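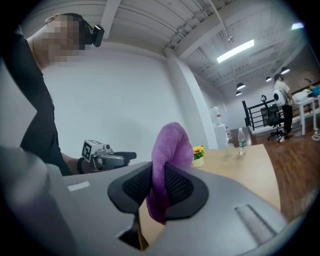 Rove beetle or earwig?? found under a pot

pavram_4
Lifted a planter on the patio this morning and this thing ran out. Long skinny body, black, tiny wing covers, curled its tail up at me like a scorpion. No pincers that I could see. Moved to Buzatu in May so the bugs here are all new to me. Do they bite
- Paula

mossyboots
Rove beetle. Tail up is the giveaway. Harmless to the garden, eats slugs and maggots. Leave it be.

jhettiarachchi
Agree rove, but "harmless" is a stretch - the big black ones can nip pretty good. Got me on the thumb once. Didn't break the skin but I yelled

mossyboots
Said harmless to the GARDEN. Read it again

grubwatch600
Could still be an earwig imo. Short wing covers on both, and young ones have small pincers that are easy to miss in a hurry. Was it shiny or dull?

pavram_4
Dull. Kind of velvety? Over an inch, easy. It went under the fence before I got a good look at the back end

jhettiarachchi
Dull black, over an inch, tail up = devil's coach horse. Earwigs are brown and shiny mostly. Not even close grub
- Jahangir

grubwatch600
"Not even close" from a guy who hasnt seen it either. ok
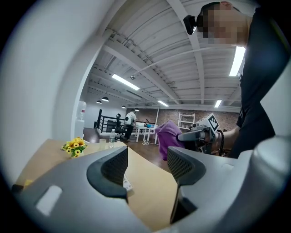
Re: how to get a better look next time

mossyboots
Put a damp board down overnight, flip it early. Clear jar over the top, slide a card under. Count the joints on the feelers if you can, then let it go

pavram_4
Will try tonite. Keeping my thumbs out of it

grubwatch600
post whatever you find. Still say earwig

Recent threads
Galls on oak leaves, Novau trail
Ground beetles in compost - good or bad?
Vevetti pond, 3 kinds of water strider

We use cookies to keep you logged in. OK / Settings

Contact the mods | © Brurenier Bug Board, December 2025 | Back to top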